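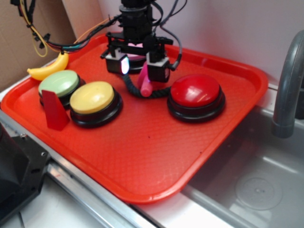
What is Torkia?
Torkia is a task-sequencing layer for tabletop robot arms. It sits between a learned policy, which decides how the arm should move over the next second or so, and whoever or whatever decided that the arm should be doing anything at all. It does not drive motors and does not look at camera images. Its sole business is deciding which step comes next, and whether the last one can be called finished.

Overview
Torkia takes a job written as a short list of steps and hands them one at a time to a motion policy. Each step carries a start condition, an end condition and a time limit. When the end condition is met, the next step is released. When the time limit runs out first, Torkia picks from a list of fallbacks, the most popular of which is to do the same thing again and hope.

The software was written by Analyn Mangubat as a replacement for a spreadsheet. The spreadsheet had 78 rows, several of them contradictory, and is still kept in the source repository under a folder named "heritage". Early releases ran only with Dostomeck, a motion controller whose users had asked for a sequencer and were then surprised to be given one. Support for other controllers followed through a plug-in interface.

Design
A Torkia job is a plain text file. Steps refer to objects by label ("red button", "marker", "tray"), and the labels are resolved at run time by a separate perception service. The usual choice is Flovumau, which returns a label, a position and a confidence score for each object it believes in. Torkia trusts these scores up to a threshold set by the user. Setting the threshold too high produces a robot that sees nothing and does nothing, a configuration the manual describes as "extremely safe".

The scheduler ticks every 200 milliseconds. On each tick it reads the world state, checks the conditions of the current step and either leaves the policy alone or interrupts it. Interruptions are deliberately rare. A policy stopped halfway through a reach tends to leave the arm somewhere awkward, and the following step then begins from a pose that appears in none of the training data.

Conditions and the colour problem
End conditions are the part of Torkia on which most of its users' time is spent. "Button pressed" sounds like a simple thing to check. Where a button is wired to the computer, it is. Where it is not, the condition has to be inferred from gripper height and finger position, and the software will cheerfully accept a firm press on the tray next to the button as a job well done.

Colour labels brought their own difficulties. In version 1, any label containing a colour was matched on the colour first and the noun second. A red button, a red block and a red tray were therefore three equally good answers to the same question. Version 2 reversed the order, which fixed the matter for buttons and created a smaller one for yellow objects shaped like nothing in particular. A spelling option was added at the same time, so that "grey" and "gray" no longer count as different shades.

Cable handling
Torkia has no model of cables. Loose leads on the work surface are treated as part of the background until one of them is lifted, at which point they are treated as a mystery. A community plug-in called Aravena lets users mark keep-out zones around wiring, and it works well provided the wiring stays where it was marked – a condition that wiring has never shown much interest in meeting.

Logging
Every run produces 2 files: a full record of ticks and conditions, and a brief summary meant for people. The summary was designed to be read over a morning coffee and gives each step one line, with its outcome and the number of retries. The outcome "completed, unclear how" was introduced in January as a temporary measure and is now among the most frequent in shared logs.

Reception
Users have generally praised the file format, which can be edited by someone who has never programmed a robot, and criticized the error messages, which seem to have been written for someone who has never done anything else. Mangubat has said the messages will be rewritten once the fallback list is finished. The fallback list is marked in the source as "nearly there" – the comment predates version 1.

See also
Behaviour trees
Finite-state machines
Motion planning
Dostomeck
Flovumau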